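Lamduan Sitthichai does most of her robot work sitting down. Her desk at Fenetti, on the second floor of a former print shop in Siststead, holds two monitors, a hand controller and a notebook where she writes down the number of every attempt she throws away.

Her job is to show a simulated arm how to pick things up. She moves the controller, the arm on the screen follows, and the software records the motion along with what a camera near the gripper would see. Each recording is called a demonstration. When enough of them have been collected, they go to a learning system that tries to work out the same motions for itself.

The project is called Flollura, and it began in March with a plan to gather everything on real hardware. The team had one arm, a Leitner, and one person at a time could use it. On a good day that gave them 47 usable demonstrations. Moving the early work into simulation meant that several people could record at once, and that a dropped cup cost nothing.
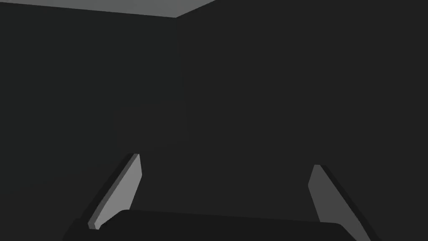
Simulated cameras have their own problems, and lighting is the one Sitthichai talks about most. The first rooms the team built were bright and even, and the system trained on them did badly as soon as a shadow fell across the table. Now the rooms vary, and a good share of them are dim. In a view like this one the inside of the left finger is light gray while the right one is much darker, and the body between them is close to black. A person reads that as one gripper with its fingers open. The system needs many examples before it does the same.

"I used to delete the dark ones," Sitthichai says. "I thought I had done something wrong with the settings."

Iida Aaltonen, who runs the training side, asked her to stop. Aaltonen also wanted the slow attempts kept, and the ones where the operator missed, backed off and tried again – those recordings show the system how to recover. What still gets thrown out is anything where the operator stopped paying attention.

By the end of November the set held 1390 demonstrations. Roughly 40 of them are recoveries, and Aaltonen would like a lot more. They are hard to make on purpose. An operator who plans to miss tends to miss the same way every time, so the team mostly waits for real mistakes and saves them.

The next round of recording adds drawers and lids. Sitthichai has tried the drawers already and says the handles are too thin.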